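Stop buying the big pack

Innes Baird
4 min read

Kitchen roll. That's what started it, a row with my sister-in-law over kitchen roll.

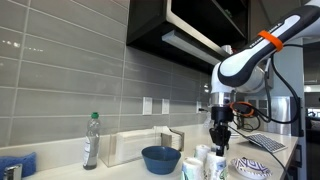 She had bought a 16-pack. Sixteen. For a flat with one cupboard, and the cupboard already had the hoover in it. Cheaper per roll, she said. Well yes. Everything is cheaper per something. I have spent most of this year wanting to write about that phrase and now I've got an evening and a deadline so here goes.

Cheaper per roll is true on the shelf label. Cheaper per wash, cheaper per 100g, cheaper per cup. What the label can't tell you is what happens at home, and what happens at home is you use more. I do anyway. Two rolls left in the house and I'm careful, I tear off a half sheet, I find a cloth. Fourteen rolls left and I'm mopping up a splash of tea with a yard of the stuff. Same with washing up liquid. Same with biscuits, god knows.

I kept the receipts from Ballport for a whole winter, starting in November, because Pui-shan Hsueh at work bet me I couldn't. Small packs only, bought when we ran out. Then went back to bulk for the same stretch after. The bulk months cost us £19 more. Not a fortune. But it was meant to be a saving, that's the whole point of lugging it up the stairs.

And the binned stuff. I hadn't thought about the binned stuff. Half a sack of rice with things living in it. A tub of yoghurt the size of a paint tin, eaten down to the last third and then avoided by everybody. Three jars of the same chutney, all open – how? If you throw away a quarter of the big one you've paid for the small one twice, or near enough, I haven't done the sum properly.

Now the other side, because Josphat Barasa read a draft of this and was quite sharp with me. He's got five children. He said a small pack in his house lasts until lunch and I should try feeding seven before I lecture anyone. Fair. If you really do get through it, buy the big one, of course you do. He also lives out past Okoth where the shop is a bus ride, and a bus ride costs money, so that goes in the sum too.

But look at who gets the deal. You need the cash up front. You need a car, mostly. You need somewhere to put it. Peninah Rugemalira rents one room and shares a fridge with three others, she gets a single shelf in the door. She pays more for rice, more for soap, more for tea bags than I do, every single week, and she earns less than me. The shops know this perfectly well. The price of being skint is printed right there on the label in small type and we all walk past it.

So it's bad for the people who can't have it and not even much good for the ones that can. Who is it good for? The shop gets your money in one go and you store the stock for them. My spare room is a warehouse for Wistico and they don't pay me a penny rent. Flats are small, rent is high, work out what that corner of your bedroom costs you each month before you fill it with loo roll.

What I'd like is dull. Same price per kilo whatever size you buy, or close to it, a capped gap at least. Erasto Simiyu runs the little Enen shop at the end of our road and he does it with dry goods – scoop what you want, one price. He says it's a faff and the scoops go missing. He also says people come in for one onion and one cup of lentils and are not made to feel daft about it. I was in there at half past six last night and there was a queue.

The big chains will say packaging costs, handling costs, and there is somthing in that. A small bottle does need its own lid. Fine, charge me for the lid. Don't charge me for half the bottle next to it.

My sister-in-law has read this as well. She has offered me four rolls to go away. I took two, we'd run out.

Related
Why I gave up the loyalty card
Josphat Barasa: Feeding seven on one wage
A fridge shelf of one's own, by Peninah Rugemalira
The bus that costs more than the shopping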